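Print this page | E-mail this page to a friend

The Robot With Two Arms and No Head: I Try the Pristel Kit

Let me start with the question everybody asks me when I say I've been testing a robot. No, it doesn't talk. It doesn't have a face either, or legs, and it can't follow you to school. The Pristel is a pair of arms bolted to a frame around a table, and it stays right where you bolt it. If you were hoping for a metal butler, I'm sorry! But stick with me, because I've had a great time with this thing and I learned a lot about my own hands.

The kit is made by a company called Brelevico, and it's sold to schools, libraries and clubs (and to grown-ups with a spare room and a lot of patience). It comes in boxes. You get two arms, a pile of metal rails for the frame, brackets, clamps, cables, more cables, and a book. You bring your own table and your own computer. Then you teach the arms to do jobs.

So what is an arm made of?

Hold out your own arm and bend it. You have a shoulder, an elbow and a wrist, and each one is a joint, which means a place where two parts meet and move. A robot arm has joints too, and inside each one there's a motor. When the computer says "turn a little to the left," the motor turns a little to the left. That's the whole trick. Everything the arm does, from picking up a pea to knocking over my tea, is a bunch of motors turning a little at a time.

Your wrist is much cleverer than you think, by the way. Try opening a door without bending it. I'll wait.

At the end of a Pristel arm is the gripper. It has two flat fingers that slide together and apart, and they always stay side by side like two slices of bread in a toaster. Grown-ups call this a parallel-jaw gripper. You can try it yourself: keep your fingers straight and your thumb straight, and squeeze things between them without curling anything. Pick up a pencil. Easy! Now pick up a grape without squashing it or dropping it. Now a coin from a flat table. Hmm!

Each arm can lift 500 grams. If you want to know what that feels like, ask whether there's a full bag of pasta in the kitchen with 500 g printed on it, and hold it straight out in front of you for as long as you can. Mine started to wobble pretty quickly. The robot's didn't, so that's one point to the robot.

Why two arms?

I wondered this too, because two arms cost more and take up more room. Then I spent a morning with one hand in my pocket. I couldn't open the jam. I couldn't tear the tape on a parcel. I chased a piece of toast around the plate trying to butter it. So many jobs need one hand to hold a thing still and the other hand to do something to it, and we never notice, because both our hands just get on with it.

Two arms bring a new problem, though. They can bump! The Pristel has a setting that slows both arms down if they get too close to each other, and I would leave that on forever. I turned it off once to see what happened. What happened was a clonk and a long evening with a small screwdriver.

How do you teach it?

This was the part I liked best. There are two ways.

The first way is to write instructions. Go here, open, go down, close, go up. It's a bit like telling someone how to make a sandwich when they've never seen bread, and you find out fast how many steps you forgot. My first try went through every motion of picking up a block perfectly, about a hand's width away from where the block was.

The second way is to show it. You guide the arms through the job yourself, and the kit remembers how every joint moved. Then you do it again. And again. You move the orange a bit each time, so the robot doesn't decide that oranges only live in one spot in the universe. The book suggests 200 goes for a simple job and 400 for anything that needs both arms. I thought that sounded silly. I tried with far fewer, and my robot went very confidently to the place where the orange used to be, so I did the rest of them, grumbling, with the radio on.

Think of learning to catch a ball. Someone could explain it to you for an hour and you'd still miss. You have to have a lot of balls thrown at you, high ones and low ones and one that gets you on the nose.

Why food is such good practice

Brelevico's book is full of food, and I soon worked out why. Wooden blocks are all alike. Food is a different shape every time! An orange rolls. A kiwi is fuzzy, so it grips nicely, but a ripe one is soft inside and you can squash it. Long things tip. Small things hide behind big things. A bowl or a colander has a rim you can bump on the way in, and then there's the worry of everything in it sliding about when you touch one piece.

If you can get a robot to take one fruit out of a crowd of fruit and put it somewhere else, you've done something pretty hard. People your age do it without looking, usually while watching TV.

What about knives?

The book has a chapter on kitchen tools, including knives, and I want to be very plain here. That chapter is for adults. A robot arm can't feel that it has caught your sleeve, and it won't say sorry. If you're at a club that has a Pristel, the knife work belongs to the grown-up, you stay on the far side of the yellow line (or the tape, or the bench, or whatever your club uses), and the grown-up keeps a hand near the stop button. The button is big and red and it comes in the box. I hit mine a lot. There's no shame in hitting it!

The good bits

The arms are quiet. I'd expected whirring and grinding, like robots in cartoons, but they make a soft humming sound that I stopped hearing after a while.

The frame goes together with one kind of bolt. Whoever decided that should get a medal, or at least a cake.

The book is written in normal words, and there's a picture for each step. I'm terrible at building things and I got the frame square on my second try. (We won't discuss the first.)

When the robot gets something wrong, the computer shows you where each joint was meant to be and where it ended up. It's a bit like getting your math test back with the marks in the right places, so you know which bit to fix.

The not so good bits

Cables! There are so many, they're nearly all the same color, and the labels are stickers that fall off. Put your own tape on them on the first day. I mean it.

You need a proper heavy table. I began with a folding one, and when both arms swung the same way the whole thing shuffled toward the window.

And it costs $2,755, so it isn't going on anybody's birthday list. That's why I think it belongs in a library or a school, where lots of people can have a turn. The library in Pluvbridge got one in November and lets children book time on it after school. If yours doesn't have one, you could ask, nicely. Librarians like being asked things.

Something to try at home

You don't need a robot for this game. Get a friend, a bowl, some fruit and two pairs of kitchen tongs. One of you is the computer and one is the arms. The arms must keep their eyes shut and can only do what the computer says, exactly, such as "left hand down a bit" or "close." See if you can move one piece of fruit from the bowl to the table. Then swap. My record is terrible, and I once put a plum in a shoe.

My last job with the Pristel was a kitchen one, with a colander of fruit, a rack to stand it on and the good wooden table, and I kept at it until well past supper.
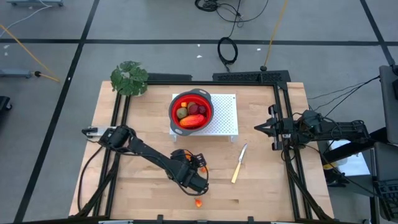 I'd still like a version that can wash up afterward. I wrote and asked Brelevico if they were planning one, and they said soap and motors don't get along. They did say they're working on softer fingertips for delicate things like berries, and I've promised to try those out when they're ready. Until then I'll be peeling my own oranges, with both hands, and paying a lot more attention to my wrists.

Related on Yorath for Kids
- What does a motor do all day?
- How do elevators know where to stop?
- Build a grabber from cardboard and string
- Why can't robots tie shoelaces very well?
- Words to know: joint, gripper, sensor, program

Print this page | E-mail this page to a friend

Contact Yorath for Kids | © Yorath. All rights reserved. | Back to top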